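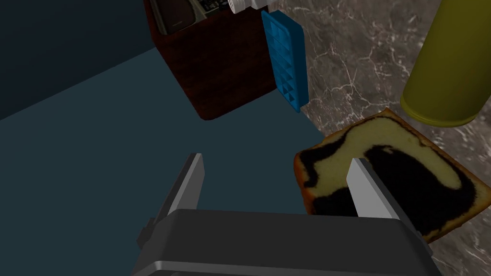
Mervyn Pickering was still in his coat when I got to the back office of the Prondow Courier, and he kept it on for the whole of our talk (the radiator has its moods, he told me). He has been putting the paper's sports pages to bed for longer than he cares to say, and in January he finally got the thing he had been grumbling for, a later deadline.

"We used to close at 10," he said. "You'd have a game tied going into the last period, and I'd be sitting there writing a headline that worked either way. Do you know how hard that is? You end up with 'Staniforth Battles.' Well, of course they battled!"

The new printer, Orus, will hold the front and back pages until well past midnight, though not for every edition. The early trucks still go out to the far towns with whatever is ready, and those readers do call. Mervyn keeps their messages, 141 of them at last count, in a folder he was rather proud to show me.

"Most are very kind," he said. "One lady said she'd paid for the whole game and would like the end of it, please. I wrote back to her – I write back to all of them, it takes me half of my lunch – and I mailed her the late edition."

I asked whether people don't simply look up the score on their phones by then. He thought that over for a good while.

"Sure they do. My own brother does. Then he buys the paper to see if I got it right."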